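Kettle on a power strip in the workshop, ok or not?
Forum > Sheds and Workshops > Power and Lighting

clelar_shed
Posted 24 May 2020
Want tea without walking back to the house. Kettle on the bench top, plugged into a power strip, strip has its own switch. Heaters and the bandsaw are on another circuit. Missus reckons I'll burn the place down. Thoughts?

wurkow60
Kettle's the biggest load in most sheds. Straight into the wall, always. Check the rating on the strip, not the colour of it.

flurnent
Disagree. A decent strip will run one kettle all day. It's kettle PLUS heater PLUS charger that cooks them. I've had mine set up this way since April, no dramas. White kettle, white strip, black top, tape measure never gets put away.
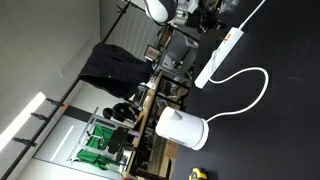
Reply #4
wurkow60
Fine till you spill it. Kettle and strip are on the same surface mate. Screw the strip to the wall, 20 cm up at least, then water cant get in the sockets.

flurnent
Fair point on the spills. Still not buying the wall only rule tho

siriwardena
Had a cheap strip go brown round one socket. Only thing ever on it was a kettle. Feel the plug after a boil, if its hot bin the strip. And dont coil the cord up tight behind it.

clelar_shed
Rating on mine is rubbed off, cant read a thing. Guess thats my answer?

wurkow60
Yep. Bin it.

flurnent
ok agree on that one

clelar_shed
New strip ordered, going on the wall. Kettle stays on the bench, not negotiable. Anyone got a favourite colour for shelf paint?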